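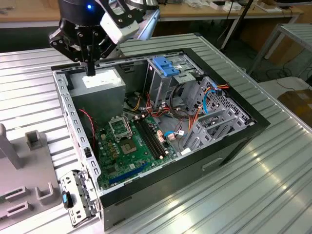 Lyle Tran wants to know why anybody would bother with an office tower this old when a used laptop costs the same and takes up less room.

Fair question. I already have the tower. It was in the closet under the stairs and I need something to keep backups on. A laptop has space for one drive, maybe 2 if you give up the battery. I want the drive cage.

So it's a thread. I'll add to it as I go.

Starting point: processor out, memory out. I sold both in October to a guy who was fixing up a machine for his kid. Board, power supply and case stayed with me.

Case goes flat on its side before anything else. I have done it standing up and you end up holding cables out of the way with your chin.

First look was the socket. These have the pins in the socket and the contacts on the chip, so if you store one open and something falls in there, the board is finished. Mine spent the winter with the bracket up. My fault. I went over it with a flashlight and a magnifier from the sewing box and every row looks straight. Do not blow on it. Do not wipe it.

Replacement processor is coming from Dhillon. Used pull, 21 dollars with shipping. They list it as tested. We'll see.

Cables next. The power wires run right across the top of the board and there's a thin red one wandering down the side by the chassis wall that I have no memory of. I'm leaving it alone until I find both ends.

Before unplugging anything else I'm putting masking tape on each cable and writing where it goes. Front panel leads especially. The manual is gone and the print on the board is tiny.

Question from the replies about the power supply: no, I'm not opening it. It gets compressed air through the vents from the outside and that's all. If it's noisy when I run it I'll buy another one. Plisik has one for 50 that should fit but I'd have to measure the screw holes, these brand-name towers are not always standard.

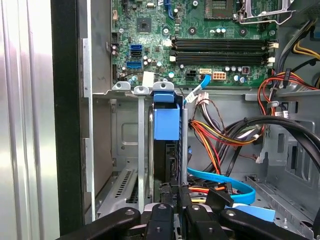

Memory slots are bare, light blue SATA cable still plugged in.

I'm keeping that cable on for now. It heads off toward the drive area and it's the right length, and short SATA cables are annoying to buy one at a time.

For the slots I use a soft dry brush, one pass along each. Check that the clips at the ends move before you push a stick in. The plastic gets brittle and if one snaps you want to know it was already going.

I looked at the tops of the capacitors too. On a board this age you check for swelling or brown crust. I didn't find any. That doesn't prove much, but if I had found some I'd have stopped there.

Someone asked what it will run. Probably Viditz, the free version. It's boring and it does scheduled copies. I tried Prollov on another machine and it kept asking me to make an account.

Drive size: 800 GB of stuff to back up, mostly photos and scanned paperwork. I'll put in a pair of matching drives and mirror them.

Still on the list: new coin battery for the board, thermal paste, find the side panel screws. I know I put them in a jar. I have a lot of jars.

More when the processor gets here.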